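The last keeper of the Pultisley village newsletter works from a back bedroom and has put out 612 issues, most of them, by the editor's own account, about drains.

"People say they want news," the editor told me. "They want to know whose hedge it is."

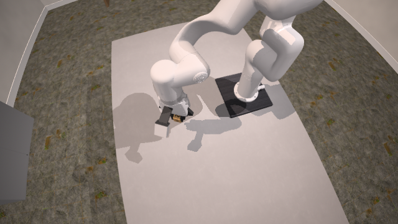 Who reads it? Mostly people checking whether they are in it, plus a loyal handful in Ullholm who moved away and still like to disapprove.

The April issue ran to six pages – two of them letters about the previous letters.

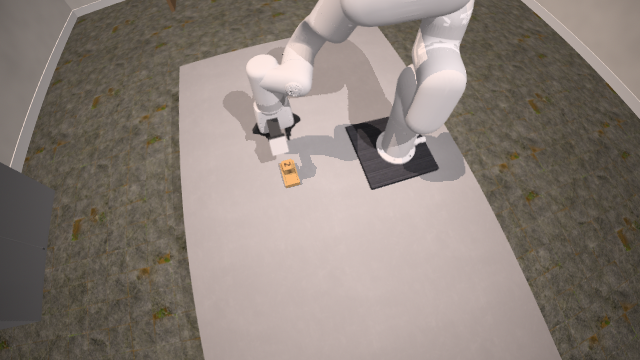
Has anything ever been left out? "Poems," said the editor. "I had 100 in a drawer before I moved the drawer."

Costs are met by adverts, chiefly from Jutell, which sells gutters and has never once changed its wording. I asked whether it bothered anyone.

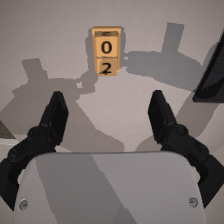
"It bothered me for a year or so. Then I changed the font and got complaints." The next issue goes out at teatime, drains permitting.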